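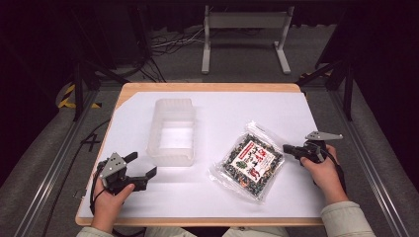
Packing dried food into an open container: bench layout and repeatability

Project report, second submission, Wed 9 December

1. Background

The project brief asked each group to take one ordinary household packing task and write a procedure that another group could follow without extra help. Our task was to place a resealable bag of dried food into a rectangular plastic container, upright, with the label readable from the front. It is a small job and most people do it without thinking. The aim was to find out which parts of the set-up affect the result and which can be left to the person doing it.

The first submission in January covered hard goods only (boxes and tins). Bags were left out at that stage and are treated here for the first time.

2. Materials

Table. A small light wooden table with rounded corners and an orange-tan edge. The top is smaller than the workbenches in the teaching rooms, and a seated person can reach both bottom corners at once. It stands on grey carpet, between two silver metal rails.

Surface. One large sheet of white paper covers almost all of the tabletop, with a thin strip of wood showing along the top and bottom. The bare wood was used in early runs but gave poor contrast with the edges of a clear bag. The sheet is changed when it creases.

Container. A translucent frosted plastic box, rectangular, open at the top, with ribbed corner walls. The floor of the box is white. We refer to it as the Ellden box after the shelf label in the store cupboard. No lid is used.

Bag. A clear resealable bag of small dried pieces, mostly dark green and black with some other colours mixed in. The front carries a white printed label with red and black Japanese-style characters and small coloured pictures, one of them like a green leaf. The margin of the bag is transparent on all sides and the seal runs along one edge.

The bag was kept sealed throughout. Opening it, pouring or dividing the contents was outside the scope of the project.

3. Starting position

The box is placed in the middle of the paper. The bag is placed to the lower right of the box, flat, label up, and at an angle to the table edge. The angle is deliberate. In the first set of runs the bag was laid square to the table, and the results looked better than they did later, when the bag was put down in a more natural way. A procedure that only works from a neat start was judged to be of little use.

The person sits at the near side of the table with one hand at each bottom corner. A run begins and ends with the hands in these positions. Loose items are kept off the paper.

4. Procedure

4.1 Steady the box with the left hand on its near left corner. Light contact is enough.

4.2 With the right hand, take the bag by the transparent margin at the end furthest from the box. Do not take it across the label.

4.3 Raise that end and let the pieces settle towards the other end. Wait for them to stop moving.

4.4 Turn the bag so that the label faces the near side of the table.

4.5 Bring the bag over the opening and lower it until it meets the floor of the box.

4.6 Release, then withdraw the hand straight up.

4.7 Return both hands to the bottom corners.

Step 4.3 was added after the first set. Without it the contents shifted while the bag was over the box, and the lower end swung into the wall.

5. Results

A total of 183 runs were recorded in the log. Of these, 114 used the final procedure, and only these are discussed in this section. The remainder were done while the layout was still changing and cannot be fairly compared with one another.

A run was marked as good if the bag stood in the box with the full label visible above or through the front wall. Reading through the frosted wall was harder than expected. The larger characters could be made out when the bag touched the plastic and became blurred when it leaned back. The marking rule was therefore changed so that the label had only to face forward, whether or not it could be read.

The most common fault was leaning. The bag went in upright, and the top folded over slowly after release. This is a matter of how the contents lie and was worse when the pieces had gathered in one lower corner. A gentle tap of the bag against the floor of the box before release reduced it.

The second fault was catching on a corner. The ribbed walls are stiff, and the margin of the bag is thin enough to fold against them. Lowering the bag through the middle of the opening avoided this.

Dropped bags were rare. In 2 runs the bag landed on the paper and was still sealed when picked up.

6. Effect of the paper

A short comparison was made between the bare table and the paper. The box slid more easily on the paper, which is the main argument against using it, and step 4.1 exists for that reason. Fixing the sheet with tape at the corners stopped the sheet moving but did nothing about the box. A rubber mat from the Zaltis drawer held the box well but was too dark for us to see the bag contents clearly, and it was dropped from the plan.

7. Limits of the work

One size of bag and one box were used. A fuller bag would probably stand better, and a nearly empty one worse, but neither was tested. Lighting was not controlled. Reflections along the seal made the bag edge hard to judge on bright mornings, and the log does not record the time of day for the first 6 sessions.

8. Further work

Two bags side by side in the same box is the next case to be written up. A taller box should also be tried, using the same starting position, so that the leaning fault can be checked against wall height.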